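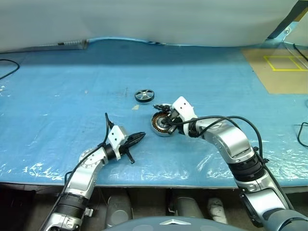
Derek Whitlock writes that the stator should be checked for continuity before the rotor goes anywhere near it, and that last month's notes on hub motors left this out. Agreed. A short between phases is easy to find on an open part and tedious to find on a closed one.

The revised order for the Kofler hub motor is as follows. Lay the stator flat with the windings up. Measure all three phase pairs and write the values on the job card; the readings should match within 2 percent. Look along the teeth for nicked enamel. Copper that shows bright at a slot corner goes back to Hostholm for rewinding – do not touch it up with varnish on the bench.

Park the rotor on the sheet away from the stator, and keep steel tools off that side of the table. Magnets pick up filings from farther away than most people allow for. Wipe the inside of the ring with tape wound sticky side out, then wipe the sheet. 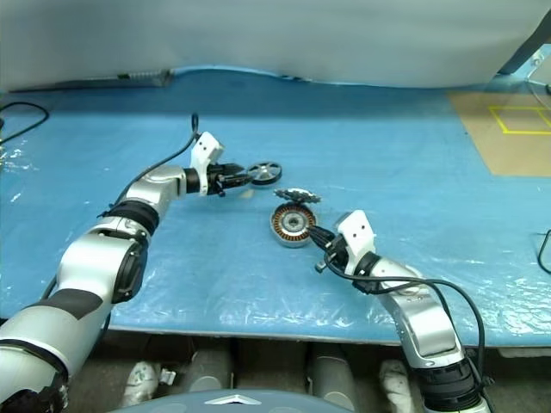
Bench Notes, no. 43, p. 19

Ottilie Eder has measured over 19 returned motors from the Brestex order. Most had sound windings and a worn bearing seat, so the seat now gets its own line on the card (form 2686, revised June). Old cards can be used up first – add the line by hand under "hub".

Grakex bearing pullers are back in the second drawer. The small one still needs a new screw.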